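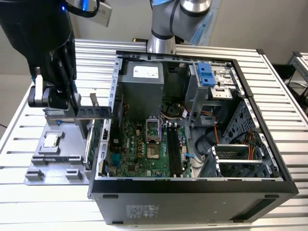
Wenn ich früher vor einem Computer saß, dachte ich immer, da drin steckt ein einziges großes, schlaues Ding. Stimmt gar nicht! In so einem Gehäuse wohnen ganz viele Teile, und jedes hat seine eigene Aufgabe. Die große grüne Platte heißt Hauptplatine - ich nenne sie gern die Stadt, weil alles über sie miteinander verbunden ist. Mitten in der Stadt gibt es einen besonderen Platz, den Sockel. Dort gehört der Prozessor hin, also der Chip, der rechnet. Hier ist der Sockel leer und sein Metallbügel hochgeklappt, und der silberne Chip liegt links neben dem Computer.

Und woher kommt der Strom? Aus dem Netzteil, das ist der graue Kasten oben links. Aus der Steckdose kommt viel zu viel Spannung für die kleinen Bauteile, deshalb macht das Netzteil daraus eine viel kleinere. Durch bunte Kabel wandert der Strom dann weiter, zum Beispiel zur Festplatte. Die merkt sich deine Bilder und Spiele, auch wenn der Computer aus ist (praktisch, oder?).

Der Arbeitsspeicher ist dagegen ziemlich vergesslich. Er steckt in langen, schmalen Schlitzen und merkt sich nur, was gerade gebraucht wird. Strom weg - alles weg!

Ganz wichtig: Schraub bitte nie allein einen Computer auf. Frag einen Erwachsenen, zieht zusammen den Stecker, und das Netzteil selbst bleibt immer zu!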